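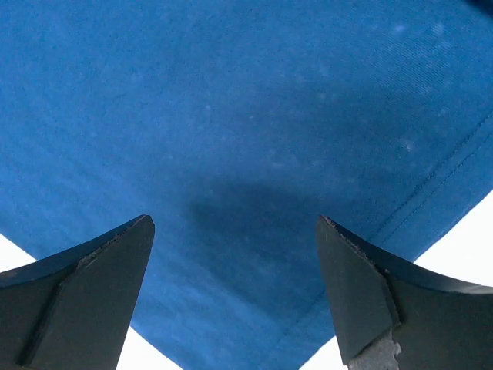 Blue jersey, heathered, paler at the top. 

Dye shed notebook, March
Started before 7 a.m., kettle first

Still on the turquoise. I said in the last entry that we'd have it sorted by the end of the week, and I'd like whoever underlined that in red to know I've seen it.

For anyone picking the book up cold: the recipe is the two-part blue, a navy and a turquoise, both vinyl sulphone reactives from Segers, on scoured cotton jersey. On paper it gives a clean, slightly greenish mid blue. In our pots it gives a blue with a reddish, tired cast, like the shirt you'd wear to help someone move house. Same dye lot, same cloth, same salt, same soda ash. We've had it since we came back from the summer break and I've blamed, in order, the cloth, the salt, the water, Zaid, and the light over the sink.

Where things stood this morning:

The cloth is fine. Dropped water on a scoured swatch and it went straight in. No beading, no halo. Did an unscoured one to compare and it sat there in a little dome and looked at me. So the scour is doing its job and I owe the cloth an apology.

The salt is fine. It's the same pool salt we've always used, no additives on the bag, and a spoonful in a jar of water goes clear and stays clear.

Zaid is fine. He had been weighing the soda ash with the scale set to ounces, but only once, and only because Marwan had been using it for sourdough. Tape is now over the units button.

Water

We're on bore water here and have been pretending it doesn't matter. The strip says hard. Marwan Harb drove over to Tirlow and filled two jerry cans from the tank at his aunt's place, which is rainwater with a small amount of gum leaf in it. Strained it through calico.

Ran the pair side by side, 1000 mL in each, identical swatches. The bore water bath threw a faint scum once the soda went in and the tank water one didn't. After wash-off and drying there was a difference, and I want to be fair to it: the tank water swatch is cleaner and a shade more even. It is not greener. The reddish cast is there in both of them, plain as anything, at the window and out on the step.

So the water was guilty of something, only it wasn't this. We'll go on softening it. Hexametaphosphate goes in before the dye from now on, a quarter teaspoon per pot, and please write it on the card when you've done it so that it doesn't get done twice by two helpful people.

Marwan would like it recorded that the jerry cans are heavy.

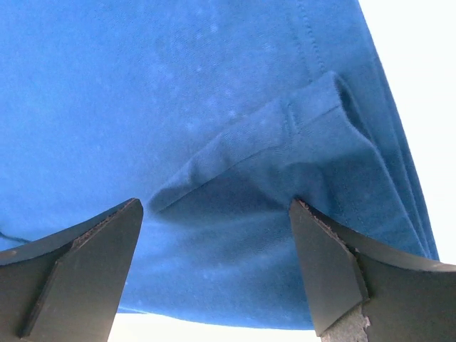
Levelness is the other sore point and has been since winter. A flat swatch will come out level if you so much as glance at it with a stirring rod in your hand. Made-up garments are another matter, and most of what people bring us is made up. The worst of it is wherever the cloth lies doubled: a sleeve folded over on itself in a ridge, with a seam crossing it at the cuff, has outside faces the liquor reaches straight away and inside faces it reaches whenever it can be bothered. If the soda is already in by then, the outside has fixed its share and the inside gets leftovers. Open the sleeves out under the surface by hand, gloves on, before any alkali goes near the pot. Then do it again. The dye will wait quite happily in salt water for as long as your patience holds, and it's the soda that starts the clock.

And while I'm on seams: polyester thread will not take a reactive dye, today or ever. We had a customer send back a linen dress because the stitching had stayed white. It had stayed white on the form she signed, too. I've moved that line up to the top of the form and made it bold, and I expect it to have no effect.

Wash-off, since it keeps coming up

The bath is where you put the colour on and the wash-off is where you find out how much of it you're keeping. There's a pile of hydrolysed dye sitting in the cloth at the end, doing an excellent impression of fixed dye, and it all has to come out. Cold rinse until the salt's gone, then properly hot, then hot again with a little detergent, then leave it to soak hot and go and have lunch. I know the cold rinse looks like a waste of water. If you go to hot with the salt still in, the loose dye hangs on to the cotton and you'll be rinsing until Easter.

Test is a strip of white cotton pressed wet against the piece under a hot iron. If the strip picks up blue, keep going. If it picks up brown, clean the iron (Zaid).

One more grumble for the file. The turquoise is always last out. It's a big lump of a molecule, slow to get into the fibre and slow to leave it, and this should have told me something a good deal earlier than it did.

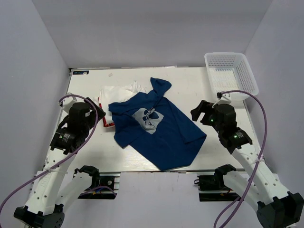

The thermometer business

Zaid Hourani, eating a pie over the sink, asked what temperature the big pot was running at. I said 63. He asked how I knew. I pointed at the dial. He asked how the dial knew.

I'd like to say I welcomed the question.

We have two pots. The small one is the old enamel thing with a glass thermometer hung over the rim on wire. The big one is the Stallico, bought secondhand with the thermostat already in it, and we moved all the blues across to it after the break because it holds a whole shirt without cramming. After the break. Same time as the cast turned up. I have gone back through the pages and it is all there in my own handwriting.

Hung the glass thermometer in the Stallico, dial at 63, lid on, waited for it to cycle a few times. Glass says 53. Swapped to the spare glass thermometer in case the first was lying. Also 53. Swapped to the meat probe from the kitchen, which has been many places and I trust it least, and it agreed with the other two.

Ten degrees under, then, and probably ten under every time since we plugged it in.

That fits the colour properly, which none of my earlier villains did. The navy isn't fussy and will fix decently enough at the lower temperature. The turquoise needs the heat. Short it by that much and a good part of it never gets in or never fixes, and goes down the drain in the wash-off, where I have been admiring how well we were clearing the loose dye. Take the greenish half out of a two-part blue and what's left looks red. It isn't any redder. It's missing the bit that was holding the red down.

It also explains why the water test came out the way it did. Both baths went in jars standing in the Stallico. I'd compared two waters very carefully, both at the wrong temperature.

Pulled the cover off the thermostat, with the plug out and sitting on the bench where I could see it. The sensing bulb was clipped hard against the element bracket, so it's been reading the bracket. Bent the clip back and moved the bulb down the wall to where the liquor is. Dial and glass still don't match but they're close enough to argue with. I've put masking tape around the dial and marked it off against the glass in pencil, and the rule is now glass first, tape second, dial never.

Repeat run, big pot, 63 on the glass. Three swatches at once so I can't talk myself into anything:
A, full recipe, softened bore water
B, full recipe, tank water
C, turquoise alone, softened bore water

All in together, salt in three goes, soda in two, stirred by whoever was standing closest. Left the swatches on the line overnight before anybody was permitted an opinion. Wet cotton always looks deeper and better than it is, and we've shaken hands over wet swatches before.

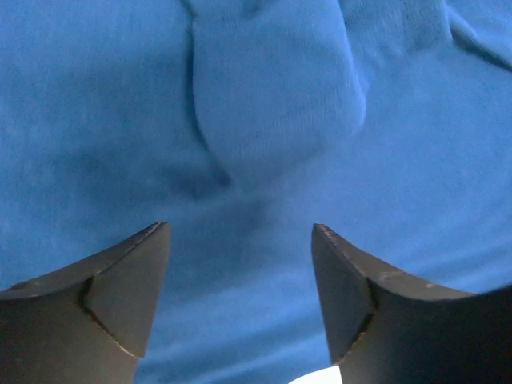
Godville, March, morning

Writing this at the other bench. Brought the dry swatches over with me to look at them by the north window, which is the only light either of us will accept as evidence.

A is right. It's the clean blue off the card, the greenish edge is back, and next to last month's swatch it makes last month's look like it needs a lie-down. B is the same as A to my eye, so softening the bore water does the work of a drive to Tirlow, and Marwan has taken the news well. C is a loud, even turquoise with nothing wrong with it whatever.

Looked at A and B under the shop fluoro as well and they drift apart a touch, B going duller. Can't see it in daylight. Parking that one. If anyone wants to chase it they can have my blessing and my stool.

To do, before the next batch goes in:

Redo the blue card with the new swatches. Staple the bad one behind it, labelled, so we recognise it next time.

Check the other colours we moved to the big pot. The greens have turquoise in them as well. I've been quite pleased with the greens, and now I have to go and look at them again.

Order turquoise from Segers. We've been using extra to make up for the cast, and I'd rather not work out how much of it went down the drain.

Glass thermometer lives on the hook by the Stallico. It does not live in the kitchen. The meat probe goes back to the kitchen once somebody has scrubbed it, and until then it's a dye tool and nobody is to go near a roast with it.

Zaid gets the credit for the thermometer question. It's written down here, so he can stop bringing it up.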